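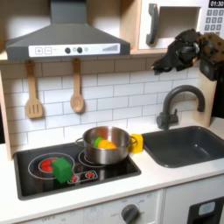 Gathering Kitchen Demonstrations for a Learning Controller
Project report, second semester
By Seung-woo Kwak and Morenike Obi
April

1. Purpose of the project

Our group had the task to collect examples from which a robot arm can learn simple kitchen work. We did not train the final model ourselves. It is trained by the next project group, with the Koo software which our supervisor Olanrewaju Olaniyan maintains. Our duty was to deliver clean recordings, with a correct written instruction for each one.

By a recording we mean one attempt at one task, from the start position of the arm until the operator presses the stop pedal. The operator moves the arm by remote control and looks directly at the toy kitchen, not at a screen. We tried the screen in the first week, but depth was difficult to judge and the fingers often came down beside the object.

2. Tasks

We agreed on 18 tasks. Most of them are of the type "move one object from a first place to a second place", where the places are the pot, the sink, the burner and the free part of the counter. A smaller group concerns the microwave door. Nneka Wike wrote the instructions, and each has three different wordings, so that the model does not depend on one exact sentence.

The pot tasks took the longest time to prepare. When an object must go out of the pot, the fingers have to pass the rim, close, and come up again without lifting the pot. The rim hides a part of the object from the side, and the metal gives reflections which disturbed our first object detector, Flistis. We therefore stopped using Flistis for labelling and did the labels by hand.

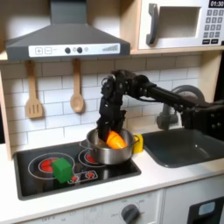 Figure 2. Pot task: the gripper fingers hold the orange and yellow object, partly inside the pot. The green cube is on the front left burner.

3. Procedure

One session lasts 60 minutes and has two people. The first is operator, the second reads the instruction aloud, sets the objects and writes the log. After half of the session they change places. We found that a tired operator makes slower and more curved movements, and these are poor examples even if the task is completed.

Objects which do not belong to the task stay in the kitchen as distractors. Their places are drawn from a list before each block -- at the beginning we placed them by feeling, and Olanrewaju Ogbonna noticed in the log that we nearly always put the cube on the same side.

A failed attempt is not deleted. It receives the mark F and a short reason, for example "object slipped" or "pot moved". If the operator fails and then succeeds in the same attempt, we use the mark R (recovered). Our supervisor asked for this mark in particular.

4. Results

We delivered 3777 recordings, including those with the marks F and R. The microwave tasks are weaker than the others. The handle is narrow and we changed the grip strategy in the middle of the collection, so the early and the late recordings look different. We recommend that the next group treats them as two sets.

The checking of labels took more time than we had planned. Each recording was watched by one person who had not been in the session. The most common error was a wrong wording number, which is easy to correct. More serious were the cases where the log named the sink and the operator had used the counter. These we corrected in the log and left the recording as it was.

5. What we would change

The stop pedal should be pressed by the second person. Operators often waited some moments with the arm still, and this idle part must now be cut. We would also fix the kitchen to the table from the first day, as it moved slightly in the early sessions when the arm pushed against the sink.

The instruction list and the log template are in the Kelter folder, with the session plan.

Filed under: Student Projects / Robotics / Data Collection

Contact the Surken teaching lab | © Surken Student Reports | Back to top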